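Drying Shrinkage and Colour Loss in Cotton Drill Workwear Under Repeated Laundering

Project report, Textile Care and Materials unit
Group members: Tamsin Quinlan, Hamdia Seyoum, Anahera Stubbs
Supervisor: Kylie Harawira

1. Background

Cotton drill is a heavy twill used for work trousers, aprons and overshirts. It is sold by weight, and the weight chosen for this project was 300 g per square metre. The cloth shrinks on first wash and continues to shrink by smaller amounts afterwards. Most suppliers state a single shrinkage figure, usually after one domestic wash, but workwear is washed far more often than that and is commonly tumble dried.

Shrinkage in woven cotton has two main parts. Relaxation shrinkage is the release of tension put into the yarn during weaving and finishing. It happens mostly in the first wash. Progressive shrinkage comes from mechanical action while the fibres are swollen with water, and it builds up over repeated cycles. The warp direction normally shrinks more than the weft, as the warp yarns are held under higher tension on the loom.

The group compared two drying methods, line and tumble, and recorded dimensional change and visible colour loss for each.
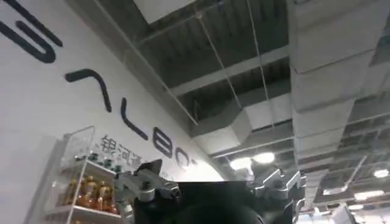
2. Materials

Two fabrics were used. Fabric A was a navy drill sold under the name Vuletti. Fabric B was an olive drill sold as Brostotum. Both are pure cotton and neither is labelled as preshrunk. The retailer could not confirm the dye class for either fabric, so no claim is made about the dye chemistry in this report.

Specimens were cut square with sides of 376 mm, parallel to the selvedge, and overlocked on all edges. The size was set by the width left on the Fabric B roll after the selvedges were removed. Benchmarks were sewn in contrasting polyester thread, which does not shrink noticeably at the temperatures used. Ink marks were tried in a pilot wash and faded too far to be read with confidence.

A single detergent was used throughout, a powder without optical brightener (Iveo). Brightener would have affected the colour comparison. No fabric softener was added.

3. Method

Specimens were conditioned flat overnight before each measurement. Distances between benchmarks were taken at three places in the warp direction and three in the weft, and the mean was used. All measurements were made by the same person (Seyoum) with the same steel rule to limit reader error.

Each specimen went through 4 wash cycles at 60 degrees. Half were line dried indoors, out of direct sun. The other half were tumble dried on a medium setting until dry to the touch, then removed at once and laid flat. Specimens of the two colours were never washed together. Ballast of plain white cotton sheeting was added to bring each load to the same dry weight.

Colour was assessed by eye against an unwashed control using a grey scale, under the daylight lamp in the dye room. Two assessors graded independently. Where they disagreed, the lower grade was recorded.
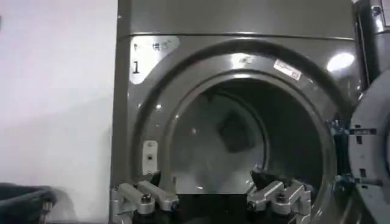 4. Results

Warp shrinkage was greater than weft shrinkage for both fabrics and both drying methods. The largest single change came after the first wash in every case, as expected from relaxation. Line-dried specimens changed very little after the second cycle. Tumble-dried specimens were still shrinking at the final measurement, so an end point was not reached.

Fabric B shrank more than Fabric A in the warp. The difference in the weft was smaller than the spread between repeat readings and should not be treated as a result.

Colour loss was slightly higher in the tumble-dried specimens. It was most visible along the overlocked edges and at hard creases — places where abrasion is concentrated. Flat areas of Fabric A were graded the same under both drying methods.

5. Sources of error

Pressing was not done before measurement. Some tumble-dried specimens held fine creases that may have shortened the readings. One Fabric B specimen was left in the drum over lunch on the Wednesday and was excluded.

The number of cycles is low for workwear. Tayla Ellery, who reviewed the draft, suggested a further series at 80 degrees, closer to the conditions used for kitchen aprons. Time did not allow it.

6. Recommendations

Cut pieces for this weight of drill should be prewashed and dried by the same method the finished garment will receive. Where prewashing is not practical, the allowance should be added mainly to the length. A repeat of the trial with the Waaka drill, which is labelled as preshrunk, would give a useful comparison.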